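Festside FAQ: teaching a robot arm to take old PCs apart
Last updated: February
Filed under: Robot learning > Disassembly > Your questions

I get a lot of the same questions about Festside, so I'm putting the answers in one place. Ask more in the comments!

What is Festside, in one breath?

It's my project on getting one arm to handle the fiddly parts of used desktop computers — drives, mostly — by learning from people who steer the gripper by hand first. The control code is called Mota and the learning part is called Sorby. (Yes, I name everything. Sorry.)

Why computers?

They're cheap and every model hides things in a slightly different spot. Cables are the worst of it. A drive cage looks simple until there's a bundle of power wires lying right across the way in.

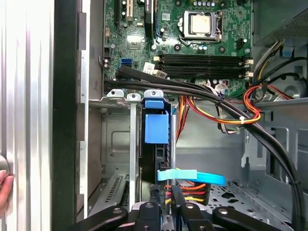
So Sorby doesn't get a map of the case. It gets the wrist view plus the joint positions, and it has to work out the next short stretch of motion from that. I tried giving it a 3D model early on and it was great for exactly one model of PC.

How many demonstrations do you need?

We trained on 100 for the drive task. With 40 it already reached for the right place most of the time, but it would fumble the grip and then just sit there, closing on air. The extra ones are nearly all recoveries, where the person starts from a bad grip and fixes it.

Does it really work?

Better than I expected! In our last test it finished 21 of 29 runs with no help. Most of the misses were the drive jamming at a slight angle, and I don't have force sensing in the loop yet, so Sorby can't feel that coming.
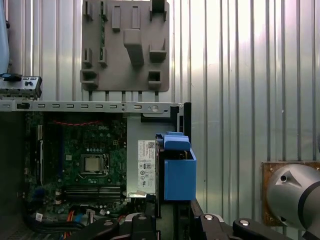 Drilbridge wrote in to say that 29 runs is too few to brag about, and that I should report the jams separately from the missed grips. Fair on both counts. I'm splitting them in the next write-up.

Is putting a drive in harder than taking it out?

Oh, much harder. Pulling is forgiving, but going in you have to line up with the slot, and a small tilt at the start gets worse the further you push. I'm training the two as separate skills for now.
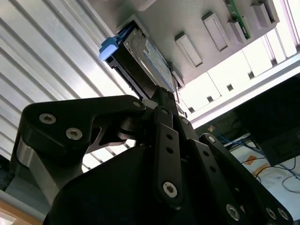
Hard drive in the gripper, partway into its bay.

Can I have the code?

Mota, yes, soon. Sorby needs a cleanup first — my config files are a mess.

Comments

pinheader: Did you try slowing the last bit of the push? That fixed half my jams.

tallgrass: More on the recovery demos please, that's the part I'd copy.

oldtower: Would it cope with screws, or only the plastic clips?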